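Two grippers, one simulated kitchen

In Tostville, the engineers at Henis do most of their gripper comparison before any metal is cut. Their simulator has a wooden tabletop, a plastic basket and a stock of fruit, and since February two designs have worked there in turn: the slim finger from Reisinger and the wider, padded one from Jalten.

Each design gets 116 attempts per fruit. The team changes the friction values and the position of the fruit, and one night of computing gives up to 3000 logged contacts. The apples were easy for both. The pear was the difficult one, as its narrow top leaves little surface to hold, and when it lies close to the basket a wide finger has no place to go down.

With the pear beside the rim, the Jalten finger touched the basket in 57 attempts, the Reisinger in 10. I expected the padding to compensate for this later in the lift – it did so only when the fruit lay in the open. The engineers now want to try a thinner pad on the Jalten, and to run the same positions again with a second camera above the table, so that the close contacts are easier to judge.

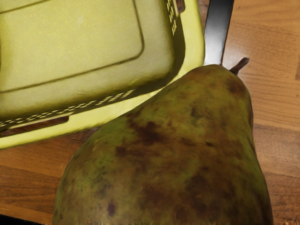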